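Why Does Fabric Fold?

Pick up a shirt by the middle and it flops. Pick up a plate by the middle and it stays a plate. (Please hold on to the plate.)

Most cloth is made of threads that cross or loop around each other. Each thread can slide and bend a little, so the whole cloth bends a lot. Squeeze it in one spot and the rest gathers into a peak, with a pocket underneath.
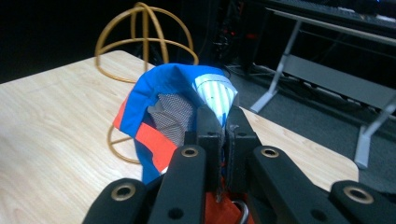 What is the mesh for?

Bright blue cloth on the outside, gray netting on the inside – many things made of fabric have a secret second layer. Mesh is mostly holes, and holes weigh nothing. They also let air through, which your head and your gym socks will both appreciate.

Try it: pinch a napkin, then a sheet of paper. Which one sulks and keeps its crease?

Comments (2)

Solange Barbier: My son has now pinched every towel in the house. Thank you.

Capucine Texier: The paper sulked.

158 shares

© Brullach | Contact | Back to top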